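ok so a few of you asked how the fruit thing went. long thread, typing fast, lunch is in ten

Background if you missed it: our floor gets a fruit delivery. Used to be one cardboard box dumped by the sink. Everything at the bottom went to mush and the top got picked over by 9 am

I complained once, out loud, in the kitchen. Which is how you end up in charge of fruit

First attempt was bowls. Two big glass ones Veronika had left over from some party. Pretty! Useless. Round fruit in a round bowl makes a pyramid, someone takes one from the side, whole lot goes across the floor

Picked a pear out from under the fridge in May that I'm pretty sure had been there since the bowls

Second attempt, wire rack with tiers. Left dents in everything soft. Also squeaked. Ayuba took it home for his onions and says it's great for onions so fine

Third attempt is tubs. Plain plastic tubs, shallow, handle on the end, kind you'd soak socks in. Got mine at Waltlow on the way home, bottom shelf, past the mops

Shallow is the whole point. One layer. If you can't see every piece of fruit it's too deep, sorry, I have opinions now

Lok-yiu asked why not just leave it in the delivery box with the flaps open. Because damp cardboard, Lok-yiu

How I do it, for the person who DM'd:
wash tub, dry tub, dish towel flat in the bottom if it's pears. Nothing under apples, they don't care
Stems up if they'll stay up. They mostly won't

Go through it by hand every morning. Takes me 7 minutes with coffee, less without. Pick each one up, turn it over, press near the stem with your thumb. Gives a bit = eat today pile. Gives a lot = Bülent's crumble

(Bülent Canpolat, second floor, will take any bruised fruit you have. Do not throw it out. He has a freezer)

Don't drop them back in. PLACE them. I've watched grown adults lob an apple into a tub from the doorway and then wonder about the brown spot the next day

Bananas get their own spot far away from everbody. Not in the tub. I will die on this hill

Somebody wanted to know about grapes. No grapes in the tub either, they go in the fridge and they're gone by noon anyway

Cost question -- the tub was less than my sandwich. The wire rack was not. We don't talk about the rack

Vasylyna says I should do a sign. I did a sign. It says ONE LAYER. It fell in the sink

Second sign is laminated
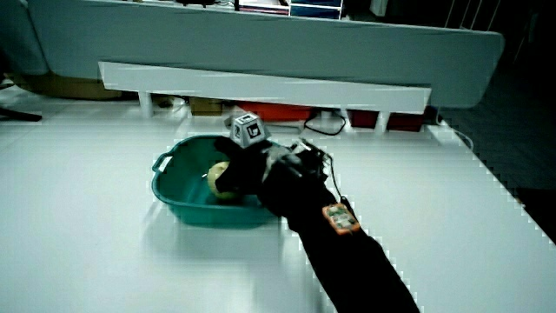

Sutherland, May

Teal tub on the big white table, hand going in, round yellowy-green one tucked in against the hand. I'm calling it an apple, Lok-yiu says pear, it's got the little dark spot near the top and neither of us will budge

Look how low the sides are though. That's what you want. Your hand goes straight in, no digging

Corners are rounded too so there's no gunk corner when you rinse it. Didn't even think about that when I bought it, just liked the color

And the handle has a slot through it, fingers fit. I hang mine off the hook by the sink to dry overnight. Hook was already there, no idea what it was for

Someone's going to say get a proper fruit crate. I looked! There's a Rivance one with slats, nice looking thing, but slats = dents, see rack, see above

Things I still haven't figured out:
plums. They roll, they stain, they go from rock to soup in an afternoon
who keeps putting a single lemon in. We don't order lemons

Next up is the tea drawer, which is worse. There's a box in there with no label and Ayuba thinks it's soup. Separate thread, maybe next week -- don't hold me to it

ok lunch. if you're on our floor the soft ones are on the left, eat those first pls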